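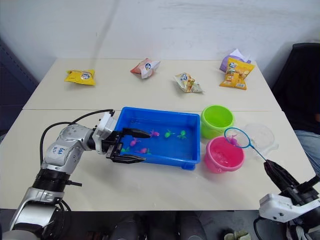

Ok so question for people who share an office. Does anyone have a snack system that lasts past week one? Ours is a mess. We're a small outfit, two rooms, people in and out. Started as a "take one leave a dollar" drawer and then it was just a drawer. Now stuff gets spread out on the long white tables, five bags in a row along the back one, a yellow one and a pink and white one and so on, and whoever sits there grazes all afternoon. I don't care about the grazing. I care that the same 3 people buy everything. Do we do a monthly pot? Subscription box? Ban it and go home hungry??
posted by tollgate_mel, 7/25/21

Reply from hobnailer
Monthly pot. Everybody pays in or everybody doesn't. We do 2 bucks a head per week, cash in an envelope, one person shops. Been fine for years.

Reply from quillfeather
Monthly pot is how you get a fight. I don't eat chips. Why am I paying for chips. Went through this at my last job and I was the villain for asking.

Reply from hobnailer
then ask for nuts? the shopper takes requests, it's not a prison

Reply from quillfeather
I did ask for nuts. Nuts cost more so they got "voted off." Like I said, fight.

Reply from Mélanie Paquette
We tried the Cumero box for our office in July and I would not do it again. $40 a box, tiny bags, half of it was seaweed something. Two people loved the seaweed to be fair. The rest sat there till it went stale. Also it renews by itself and canceling took 3 emails.

Reply from tollgate_mel
ok crossing Cumero off. has anybody used Wekska? their site says they bring a rack and refill it

Reply from dunlin88
Wekska is ok if you're big. They wanted a minimum from us, $320 a month, which is insane for the size we are. Nice driver though. Rack was ugly.

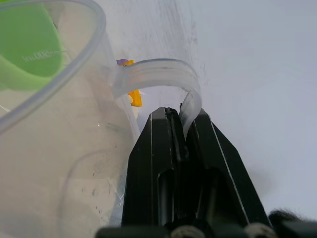 Gonna go against the grain here, skip the bags completely and do bulk. Big bin of popcorn kernels, big bin of pretzels, a couple tubs of drink powder, and you're at half the cost easy. One rule, every bin gets its own scoop and its own measuring jug, otherwise it's chaos. Ours is clear plastic with the 500ml mark printed in white, there's a green thing in there too, and yeah it gets smudgy with specks down the side so somebody has to wash it. But you pour to a line and everyone gets the same and the arguing stops. Mostly.
posted by bin_there

Reply from quillfeather
Hard no on shared bins. I have seen people's hands.

Reply from bin_there
thats what the scoop is for

Reply from quillfeather
And I have seen what people do with the scoop. Sorry. Sealed bags or nothing for me.

Reply from hobnailer
Agree w/ quill for once. Also bulk draws mice. We had pretzels in a tub with a bad lid, that was a long winter.

Reply from bin_there
Get better lids. The Besson ones clamp on all 4 sides, never had a mouse, never had a stale pretzel. Popcorn is dirt cheap too, I don't get why offices pay for air in a bag.

Reply from dunlin88
popcorn = smell. someone burns it, whole floor knows. We had to ban it

Reply from Mélanie Paquette
Mel can I ask what the actual problem is, is it the money or is it that the same people do the shopping? Because those are different. If it's the shopping just put names on a calendar and rotate. Whoever's month it is picks what they want and nobody else gets to complain.

Reply from tollgate_mel
Mostly the second one I guess. Money is annoying but it's the remembering. I'm always the one at the store going oh right, chips

Reply from Mélanie Paquette
Then rotate. And let people skip if they don't eat any of it, that covers quillfeather.

Reply from quillfeather
I would accept that.

Reply from hobnailer
Rotation dies the first time someone forgets thier month. Watch.

Reply from dunlin88
If they forget there's no snacks that month. Seems fair to me? People remember real quick after that.

Reply from bin_there
Still say bins. But if you go with bags at least get a basket or something so it isn't all over the work tables. Brevureo has wire ones, stackable, we use them for mail.

Reply from tollgate_mel
Going to try the rotation and get a basket. Put myself down last on purpose lol. Will report back if it falls apart

Reply from hobnailer
when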